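Participants wanted: How do you put a kitchen table in order?

Skalico, Drirkton
Sessions in August, mornings and late afternoons

We are looking for people who live with a kitchen table, and that is almost everybody. Our small group at Skalico studies the words that people use when they ask another person to clear, sort or set a table. We would like to invite you for one session of 45 minutes in our rooms in Drirkton. You do not need to be a good cook or a tidy person.

The project is called Closar. Until now we have collected 2,231 written requests, from very short ones ("put the fruit together") to a long one that filled both sides of the page. Most of them were written by students, and this is a weakness. Students often share a kitchen, and they speak about cups and plates in a different way than a person who has kept house for forty years. So in this round we wish to meet parents, grandparents, people who live alone, people who work in canteens and cafés, and also teenagers from 16 years with the consent of a parent.

What you will do

At the session there is a white table with food and kitchen things on it. A ketchup bottle lies on a plate, and two strawberries are next to the plate and not on it. We do not tell you what is wrong with this, or if anything is wrong. You write, in your own words, what you would ask somebody to do so that the table looks right to you.
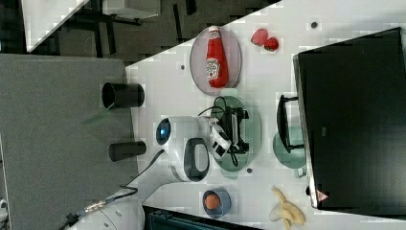
Do I have to write in perfect English?

Please write the way you speak at home. Spelling mistakes are left as they are, and you may use a word from another language if it is the word you really use for that object. Kyu-ri Jeon will be in the room and can read the instructions to you in English or Korean. Josée Doucette can do the same in French.

The session has four parts:

1. You look at the table for as long as you want and write your first request.
2. We change the places of a few things and you write a second request. It can be the same as the first one if you think it still fits.
3. You read six requests from other participants and mark every word that is unclear to you.
4. You have a short talk with one of us, with coffee or tea. We take notes by hand and do not record your voice.

In the third part the discussion usually becomes lively. One person writes "cup," another one writes "mug," and a third one writes "the black thing." For some people a bowl with one fruit in it is finished, while others want all the fruit in the same bowl. A half-peeled banana causes more disagreement than any other object. Some want it eaten, some want it on a plate, and many never mention it at all.
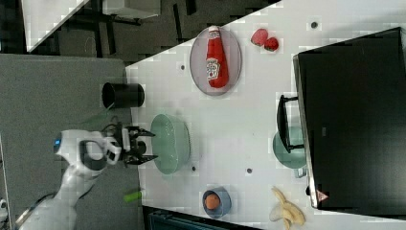
We are equally interested in the things which stay where they are. When a small oven is standing on the table, many participants treat it as a part of the furniture and write around it. Others use it to give directions, such as "on the oven side" or "away from the oven." Forough Daneshvar has been sorting these expressions since the spring, and she would be especially glad to have more participants who are left-handed, because she has the impression that they choose "left" and "right" less often. She has only 276 requests from left-handed writers and cannot yet say anything certain.

Who can take part

You can take part if you
- are 16 years or older
- can read and write simple English
- can see the table well enough from a chair (glasses and lenses are fine)
- have not taken part in Closar before

If you use a wheelchair, please write it in your message so that we can prepare the place at the table. The entrance on the street has no steps. The rooms are on the ground floor, and the restroom is on the same floor.

You do not have to touch or carry anything, and you will not be asked to eat or drink anything from the table. If you would like to stop in the middle of the session, you only need to say so, and you receive the full payment also in this case.

What you receive

Every participant receives a gift card for the Després grocery store, given to you in the room before the first part begins. We also pay the bus ticket inside Drirkton if you bring it with you. Participants who wish it can receive our report when it is ready. It will be written in plain language.

We have places for 600 participants in total. Groups of friends or families are welcome to book one after another, but each person writes alone.

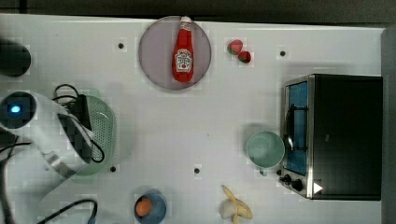 What happens with your texts

Your requests are kept under a number and without your name. The list which connects names and numbers stays with Josée Vachon and is destroyed when the payments are closed. We may print single sentences from your text in the report. If you do not agree with this, there is a box on the consent form, and you can still participate.

How to sign up

Write to Carter Marchand at the Skalico front desk, or leave a message there by telephone between 9 a.m. and 4 p.m. Please tell us:
- your first name and your age
- if you are left-handed or right-handed
- if you prefer a morning or a late afternoon
- the language in which you would like to have the instructions

You will have an answer from us within two working days, with the time of your session and a small map. If the time does not suit you, please tell Carter and he will look for another one.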